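Plundstead shop teaches arms by remote

Multell has started training its two-finger robot arms by remote control at its Plundstead shop. An operator steers, the arm follows, every run gets saved. Task right now -- squeeze bottles, out of a bin and onto the table. 2,471 runs logged by end of August.

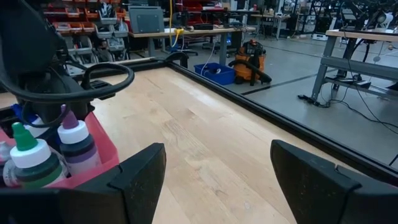

Slow going at first, says Kiros Gidey, who runs the sessions. Best day so far was 185 runs, with 2 operators taking turns. "Your wrists get tired befor the robot does." Next up is pouring. No date yet.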